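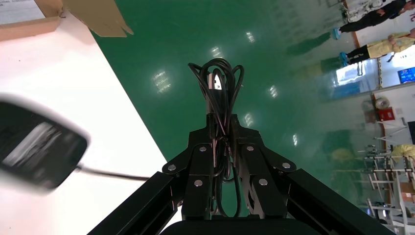
Garra Guvlow com um cabo USB enrolado, junto à bancada de embalagem.

Guvlow: garra de dois dedos para cabos, acessórios e outras peças moles

Quem já trabalhou numa linha de acessórios conhece o problema dos cabos. Uma caixa tem sempre a mesma forma, um cabo enrolado nunca tem! As voltas abrem, a ficha foge para o lado e a peça seguinte já vem diferente. A Guvlow foi desenhada na Zanisholm a pensar nisto, e é a garra de que mais gostamos de falar.

Os dedos são feitos de placas articuladas sobrepostas, que fecham uma contra a outra e apertam o molho a meio, deixando as voltas livres por cima. O conector pode ficar no meio das voltas (fica muitas vezes) sem ser preciso endireitá-lo antes de o robô pegar na peça. Os parafusos das placas estão à vista e trocam-se os dedos na própria bancada, com uma chave sextavada.

O que muda no posto de trabalho

A primeira sala a receber a Guvlow foi a de embalagem da Jandel, em abril. Até aí, cada pessoa do turno pegava no cabo, metia-o na caixa, fechava a aba e recomeçava, 1000 vezes nos dias mais cheios. Agora a garra trata do gesto repetido e as pessoas ficam com a inspeção das fichas, a preparação das caixas e os casos esquisitos, que continuam a aparecer e continuam a precisar de mãos e olhos humanos.

Ekaette Jibrin coordena esse turno e acompanhou a instalação desde o primeiro dia. "Ao fim da tarde já não tenho gente a esfregar os pulsos", conta. "E as conversas mudaram. Antes falava-se de quantas caixas faltavam, agora discutimos porque é que um lote de cabos vem mais torcido do que o outro. É muito mais interessante!"

Nem tudo correu à primeira. Os cabos muito finos escorregavam, e foi a equipa da Ekaette que sugeriu baixar o ponto de aperto e reduzir a velocidade na subida. As duas alterações vêm agora de série. Também pedimos sempre que quem vai trabalhar ao lado do robô participe na escolha da posição da bancada e do botão de paragem, e reservamos tempo para isso na instalação.

Características

Tipo: garra paralela de dois dedos articulados
Acabamento: preto
Abertura máxima: 100 mm
Comprimento: 147 mm
Peso sem cabo de ligação: 391 g
Força de aperto: regulável pelo operador no painel
Peças recomendadas: cabos enrolados, auriculares, bolsas pequenas, saquetas
Não recomendada para: peças molhadas ou com óleo, arestas cortantes

Incluído na embalagem

Garra montada, jogo de dedos suplente, cabo de ligação, chave sextavada, folha de regulações em português e inglês.

Formação

Uma manhã chega para aprender a ensinar uma peça nova à garra, e não é preciso saber programar. Recomendamos que venham pelo menos duas pessoas de cada turno. Levem os vossos próprios cabos, os mais teimosos que tiverem, que é com esses que se aprende mais depressa.

Página atualizada em 24 de outubro de 2018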